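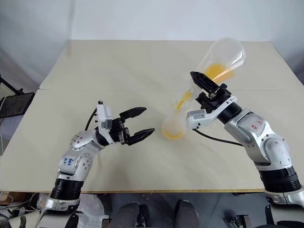
Why bother with a clear cup when everyone at a party ends up with a paper one anyway? A reader wrote in to ask me that, and it's as good a place as any to begin. I like clear cups because you can see when to stop pouring. A pale squash in a white paper cup is hard to judge from above, and you don't find out you've overdone it until it's on your sleeve. With a clear one you just watch the level creep up. If you've only got paper, fine, use paper, but pour a bit slower!

Do you really need a whole page about pouring drinks?

Probably not, but I did the drinks table at the Zekthorpe summer fair for 7 years and people kept asking me the same things across it, so I started writing the answers down. I've since done Brotthorpe in July as well (bigger field, worse parking) and the questions are much the same there.

Should the cup be on the table or in my hand?

On the table, if you've got a flat one. Holding the cup in mid-air means you're steering two things at once, and you'll tip one while you're looking at the other. If there are small children in the queue, fill the cup on the table and only then pass it over. I know they hold it out to you. Ask them to pop it down.

Our table is two tables pushed together. Does that matter?

Only at the join. Two tables are hardly ever quite the same height, and a cup standing half on one and half on the other will wobble just as you get going. Pour well over on one side or the other. The other trouble with a join is that spills find it and drip through on to whatever you've stored underneath -- in my case, one year, the raffle prizes.

How do I stop the bottle glugging?

Tilt it less. The glug is air shoving its way in past the drink coming out, and if you leave a little gap at the top of the neck the air can get in quietly. A very full bottle is the worst, so start gently and tip it further as it empties. Don't squeeze, either. Thin plastic bottles are dreadful for this, because you grip harder when you're nervous and out it all shoots.

How close should the bottle be to the cup?

Close, but I try not to rest the neck on the rim. A light plastic cup goes straight over if you lean on it. Just above is plenty. People who pour from a great height are showing off and I've mopped up after most of them.

How full is full?

I leave a good finger's width at the top for grown-ups and stop at half for little ones. They can always come back, and they do.

How many cups do I get out of a bottle?

If it's a 2 litre bottle and you're pouring 250 ml, you'll get 8. I do smaller ones for children, 7 cups or so more often than not end up on the grass, so buy an extra bottle if you can. For a class of 28 at 250 ml each that's 7 litres, which means four bottles and a bit left over for whoever's doing the clearing up.

Can I pour them all out beforehand?

You can if it's still juice or squash and you're indoors. Outside, wasps. I did a lovely row of orange at the Westerberg hall picnic and had to throw most of it away. Anything fizzy should wait until somebody's standing in front of you wanting it.

What about the sticky table afterwards?

Warm water and a drop of washing-up liquid, then a second wipe with plain water. It's the second wipe that everybody skips, and then your elbows stick. Do the front edge as well -- drips run over and dry there. Keep one damp cloth within reach the whole time and another one in a bag, as the first always wanders off.

Do you lend out the jugs?

Yes, there are 8 of them and they live at Plarnirbridge. Drop me a line by Wednesday if you want them for the weekend, and please bring them back with their lids.

Contact | © The Drinks Table, Zekthorpe | Back to top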